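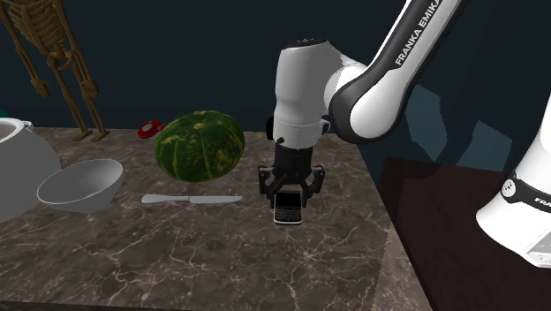 Flekwood im Test: Küchenszenen für den simulierten Arm

Drucken | Per E-Mail senden

Seit Mai läuft bei mir das Szenenpaket Flekwood von Jesdale. Ich habe es gekauft, weil ich meine Greifversuche nicht mehr mit Würfeln auf einer grauen Platte machen wollte. Das Paket kostet im Monat 28 Euro, kündigen kann man jederzeit. Eine Testversion gibt es auch, sie enthält aber nur 2 Szenen, und die Marmorküche ist nicht dabei.

Die Installation war unspektakulär. Archiv entpacken, Pfad in der Konfiguration eintragen, Simulator neu starten. Beim ersten Start werden die Texturen umgerechnet, das hat auf meinem Rechner 20 Minuten gedauert. Danach lädt eine Szene in wenigen Sekunden. In der Anleitung steht davon nichts, ich hatte den Vorgang deshalb einmal abgebrochen und musste von vorn anfangen.

Als Roboter benutze ich das Modell mit dem Schriftzug FRANKA EMIKA und dem Zweifingergreifer. Meine Aufgabe ist immer dieselbe: einen Gegenstand von der Arbeitsplatte aufnehmen, anheben, halten. Dazu liegen andere Dinge im Weg, in der Marmorküche zum Beispiel ein Messer und eine weiße Schüssel. Die Zusammenstellung ist eigenwillig. Hinter der Platte steht ein Skelett, und zur Ausstattung gehört auch eine Möwe.

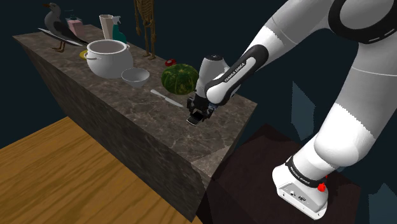 Die Gegenstände lassen sich einzeln abschalten oder verschieben. Das geht über eine Textdatei, eine Oberfläche dafür fehlt. Wer nur schnell etwas ausprobieren will, wird sich daran stören. Ich fand es nach ein paar Abenden in Ordnung, zumal man die Datei zusammen mit den eigenen Skripten versionieren kann.

Was mir gefällt, sind die Kollisionsformen. Bei Lorelmont, meinem vorherigen Paket, hatten Schüsseln und Töpfe oft nur einen Quader als Hülle, und der Greifer blieb in der Luft stehen. Bei Flekwood sind Schüsseln innen hohl und Henkel haben ein Loch. Schwächer ist die Reibung. Die Standardwerte sind so hoch eingestellt, dass Gegenstände an den Fingern fast kleben. Ich habe sie für alle Objekte heruntergesetzt und erst danach Ergebnisse bekommen, denen ich traue.

Am längsten habe ich mit dem Handy gearbeitet. Es ist schmal, hat einen hellen Rahmen und wird bei mir hochkant gegriffen. Mit der alten Reibung ging jeder Versuch gut, mit der neuen rutschte es mir in mehr als 15 Durchläufen weg, bis ich die Schließkraft angepasst hatte. Die Textur ist dafür sehr ordentlich. Auf den Tasten sind Buchstaben und Ziffern zu erkennen, jedenfalls die meisten. 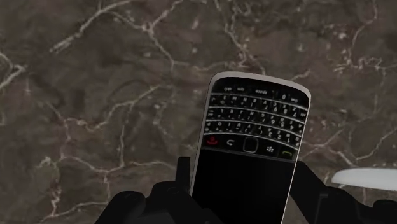 Tastaturhandy im Greifer, Display nach unten.

Der Support von Jesdale antwortet per Mail, auf Englisch und bei mir jeweils am nächsten Tag. Auf meine Frage zur Reibung kam eine brauchbare Tabelle mit Ausgangswerten. Warum die nicht in der Anleitung steht, weiß ich nicht.

Ich behalte das Abo vorerst. Für reine Würfelstapelei wäre es mir zu teuer. Als Nächstes kommt das Messer dran, flach auf der Platte liegend, und dafür muss ich erst den Anfahrwinkel neu schreiben.

3 Kommentare

pixelkante
Läuft das auch ohne eigene Grafikkarte? Mein Notebook von Perić hat nur die eingebaute.

greifwinkel
Bei mir ja, aber mit Schatten aus. Das Umrechnen der Texturen lässt man am besten über Nacht laufen.

m_tal
Danke für den Hinweis mit der Reibung. Könntest du die Werte für die Schüssel noch nachtragen?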